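Workshop notes | Textiles
2 min read

August 4, 2025

Second wash trial of the Tiltex pile fabric, the batch from Nulville. I cut the samples along the grain this time, because in the first trial I mixed the directions and the shrinkage numbers were useless. Wash at 30 was too gentle last time, so now 70 minutes on the long program, spin at 3000 only for the small extractor.

Sample weight before: 1287 g for the full set. I forgot to note the humidity in the room — please somebody remind me to write it on the sheet first.
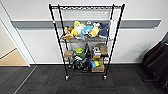

The seams with the Sydorenko thread held well. With the old thread, two seams opened near the corner, always at the place where the stitch turns. I think the tension is too high there, but I am not sure yet.

Drying took 15 hours flat on the net. The pile became a little matted on one side and brushing helped only partly.

To do: ask Dernard for the finishing sheet of this batch, repeat with shorter stitch, order more thread before November.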